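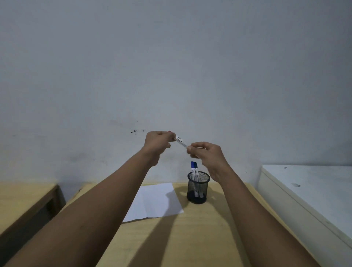
White marker, held in both hands.

Home Projects Reports Archive Contact

Does the home rink help? A look at the Zomwood junior hockey league
Othmane Filali
March 20, 2020
Reading time: 2 minutes

Introduction

People at junior games will tell you the home team has an edge. I wanted to see if that holds in a small league, where the crowd is mostly parents and the visiting team has often spent the morning on a bus. My question was whether home teams in the Zomwood league win more than they lose, and whether the size of the rink has anything to do with it.

Method

I used the score sheets for 125 regular season games. Playoff games and the Eyvindsson Cup were left out, as some of those are played at a neutral rink. For each game I wrote down the two teams, the rink, the final score and the penalty minutes. A game decided in overtime was counted as a win for whoever won it.

The rinks were put into two groups. Molow Arena has 1,000 seats and is the only large one. The rest are small rinks, the smallest being Flulledska with 400. I don't have attendance for most games, so seats are standing in for crowd size. This is a weak point in the project.

Results

Home teams won more games than they lost, but the gap was smaller than I expected. Most of it came from the small rinks. At Molow the visitors did nearly as well as the home side, and in January they did better. Visiting teams took more penalty minutes at every rink except one. Goals per game hardly changed from rink to rink.

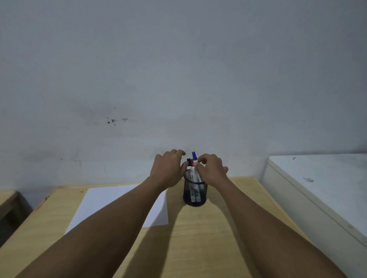

Catalina Henríquez said the small rinks are also the ones farthest from everybody else, so what I was calling a crowd effect could be tired legs. She suggested sorting the games by driving distance before saying anything about seats.

I did this for the games where I could work out the route. The longest trips did go with more visitor losses, and once those games were taken out, the difference between Molow and the small rinks got a lot narrower. I think travel explains more of the home edge than the building does – at least in this league.

Limits

One season is not much. The Molow team was also weaker than usual this year, and that pulls down the home record at the large rink whatever the crowd was doing. Two score sheets had the penalty column left blank and were used for the result only.

Next steps

I would like to add last season's games and get real attendance from the ticket desks, starting with Flulledska.

Contact the project page | Copyright 2020 Othmane Filali | Back to top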